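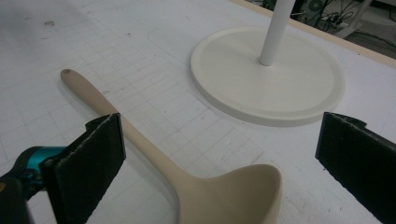
Informe de avance del proyecto Utensilios de Cocina Kuvemden
Entidad ejecutora: taller Ocampo
Dirigido a: Fundación Sanon, área de apoyo a la pequeña producción
Última actualización: 22 nov 2023

1. Objeto del informe

Se presenta el estado de los trabajos de la cuchara de mango largo, primera pieza de la línea financiada. El informe cubre el diseño, la revisión de muestras, el gasto y lo que queda pendiente hasta el cierre de la fase, previsto para enero.

2. Estado de la pieza

La forma general está cerrada. La cuchara es de color beige claro con acabado mate, tiene el mango delgado en el extremo superior y se ensancha poco a poco hasta una pala honda y ancha. En la punta redondeada del mango lleva un orificio pequeño para colgarla. El orificio se mantuvo a petición de los comedores que van a recibir las piezas, que guardan los utensilios en ganchos y disponen de pocos cajones.

La primera versión tenía la pala más plana. En las pruebas de servicio con guisos y legumbres se perdía caldo en el trayecto de la olla al plato y se decidió darle más fondo. El cambio obligó a repetir la plantilla y retrasó la entrega de muestras. La plantilla anterior queda archivada en el taller y no se volverá a usar.

El borde de la pala ha dado más trabajo del esperado. En varias muestras quedaba demasiado vivo y rascaba el fondo de las ollas. El repaso se hace ahora en un paso aparte, al final, y las muestras revisadas con ese procedimiento se han dado por buenas.

3. Serie de prueba

Se fabricó una serie de prueba de 100 unidades. La revisión se hizo a mano, pieza por pieza, siguiendo la ficha acordada: superficie, orificio, unión del mango con la pala y borde. Las piezas con defectos en el orificio se han apartado para corregirlas. Leandro Ledesma, responsable de acabados, conserva las fichas firmadas y puede remitirlas si la fundación las solicita.

El comedor de Unska recibió un primer lote y lo tiene en uso diario. Sus comentarios hasta ahora son dos: el largo del mango resulta cómodo para las ollas grandes, y en las pequeñas la cuchara se vence hacia fuera si se deja apoyada. Lo segundo no se va a corregir en esta pieza. Se tendrá en cuenta para la versión corta, que figura en la segunda fase.

4. Gasto

El gasto imputado hasta la fecha es de 3.258 euros, correspondiente a material, plantillas y horas de taller. Queda un saldo disponible de 1.114 euros, que se destinará a la corrección de las piezas apartadas, al embalaje y al transporte. No se pide ampliación. La repetición de la plantilla se cargó a la partida de imprevistos. Los justificantes van en anexo separado.

5. Pendiente

- Corregir los orificios de las piezas apartadas.
- Cerrar la hoja de uso y limpieza que acompaña a cada cuchara. El texto está redactado y falta la revisión de los comedores.
- Elegir embalaje. Hay 2 opciones, caja de cartón o faja de papel, y el taller se inclina por la faja por coste y volumen.
- Entregar el resto de la serie en enero.

6. Consulta a la fundación

Se solicita confirmación sobre el marcado de las piezas. El convenio pide que figure el nombre de la línea, pero no indica dónde. El taller propone ponerlo en el reverso del mango, cerca del orificio, para dejar libre la zona de agarre. Hace falta respuesta antes de preparar la entrega final, ya que el marcado se hace antes del repaso del borde.

Contacto: taller Ocampo, proyecto Kuvemden | © Taller Ocampo | Volver arriba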